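Zatby Bench Support
Ticket: Left arm drops out during cloth folding, right arm stays up
Status: Closed, with one follow-up open
Site: Indenley, cell with two arms on a shared rail
Priority: raised from Normal to High on day two
Software: Drostis controller, two-arm folding job

Problem as reported

The left arm loses its gripper while it is holding a cloth. The console prints "joint 6 no reply" and the job stops. The right arm keeps its position and still answers. If we clear the fault and restart, the job runs anywhere from a few minutes to an hour and then stops the same way. It has happened on 7 of the last 13 runs.

The safety side of it is what made us open a ticket. Twice the left arm went limp when the fault came up. It sagged forward over the table instead of holding. The operator had a hand near the cloth pile the second time. The arm missed the hand, and the cell has been running with a hands-out rule since then.

What we had tried before writing in

- Restarted the controller and both arms. No change.
- Swapped the USB cable to the controller. No change.
- Lowered the speed to half. Fewer faults, still some.
- Ran the left arm with an empty gripper for a full afternoon. No faults.

First reply from support

Please send the error log from the last failed run and tell us which cloths are in the job. Also tell us whether the arm goes limp on every fault or only on some. Do not run with anyone inside reach of the arms until we know why it let go. The stop button cuts power to both arms, so an arm that is up when you press it will fall. Keep that in mind and keep the space under it clear.

Reply from site

Log attached. It is 3,139 lines and most of it is normal status. The fault lines are near the end.

The arm goes limp on some faults and holds on others. We went back through the operator notes and both limp ones were on runs where the console printed a voltage warning on the left side first. The ones with only "joint 6 no reply" held position.

The job is mixed laundry, thin shirts up to heavier pieces. It seems to fault more on the heavy ones but we have not kept track.

Second reply from support

Thanks, the voltage warning helps. There may be two faults here that look like one:

Fault A: the gripper motor stops answering. The other joints still hold. This is usually a connector or a cable that opens up when the wrist turns.

Fault B: supply voltage on the left arm drops low enough that all its motors turn torque off. This is what lets the arm fall. It is usually a loose power lead at the base or a supply that is too small for the load.

They can happen close together. A heavy cloth makes the gripper motor and the shoulder pull more current, which makes B more likely, and the arm also has to twist the wrist further to get a heavy piece clear of the pile, which makes A more likely.

Please check for B first. Measure the voltage at the left arm's power connector while it lifts the heaviest cloth you have. Do this from outside the reach of the arm, with the meter leads clipped on before you power up.

Reply from site

Measured on Wednesday. At rest the reading is steady. On the lift it dips hard, and if we wiggle the red wire at the left mount with a plastic rod it dips with no load at all. We powered down and pulled the connector. One crimp was loose, the wire slid out with a light tug.

New connector fitted. We also added a tie so the weight of the lead is not on the crimp. The dip on the lift is now small and there are no voltage warnings.

"Joint 6 no reply" still shows up though. Two times in the next morning's runs. The arm held both times.

Third reply from support

Good, that is B. Leave the tie on.

For A, go through the steps below in order. Stop at the first one that brings the fault on and tell us which it was. Put the arms back on the real job for step 3. An empty gripper did not show the fault before, so testing empty will not tell us much.

Step 1. Power off. Support the left arm by hand and lower it to the table. Unplug and reseat both ends of the short cable between the last two wrist motors. Look for bent pins.

Step 2. Power on with the gripper empty. From the console, turn the wrist slowly from one end of its travel to the other and watch the reply counter for joint 6. Any missed reply counts.

Step 3. Start the folding job at half speed. Let the left arm pick up a cloth and pause the job with the cloth held up off the table and the right arm open and waiting. Leave it like this for ten minutes and watch the counter. Then turn only the left wrist, in small moves, with the cloth still in the gripper.

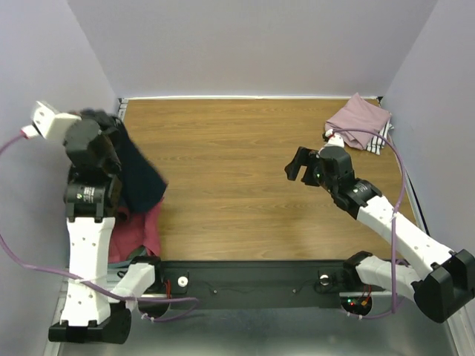
Step 4. If step 3 is clean, resume at full speed and let it finish the pile.

Step 5. If step 4 is clean too, swap the long cable on the left arm with the one on the right. See whether the fault moves over.

Reply from site

Step 1: no bent pins. One plug at the wrist was not fully home. We pushed it in until it clicked.

Step 2: no missed replies.

Step 3: no missed replies while paused. When we turned the wrist we got a burst of missed replies at one end of the travel, always in the same place. The short cable pulls tight there. Backing off a little brings the joint right back.

We stopped at step 3 as asked.

Fourth reply from support

That is A. The short cable has too little slack at that end of the wrist travel. Fit the longer version of the same cable, and set a software limit on the wrist so it cannot reach the last few degrees. The folding job does not need them. The limit is in the Angelovski arm profile under joint limits. Change it for the left arm only and save the profile, then restart the controller. If you skip the restart the old limit stays in use.

Reply from site

Longer cable fitted, limit set, controller restarted. Repeated steps 2 and 3 with no missed replies, then ran step 4. Seven full runs since then with the heavy cloths included. No faults and no voltage warnings.

We did not do step 5.

Resolution

Loose crimp on the left arm power connector, replaced. Wrist cable too short at one end of travel, replaced with the longer one and joint limit set. Step 5 not needed.

Open follow-up

The site wants the arm to move to a rest pose on low voltage – before the motors let go – and asks if the controller can do this. Passed to the controller team as a feature request. Until there is an answer the hands-out rule stays in place at Indenley, and the left power connector gets a tug test before the first run of each day.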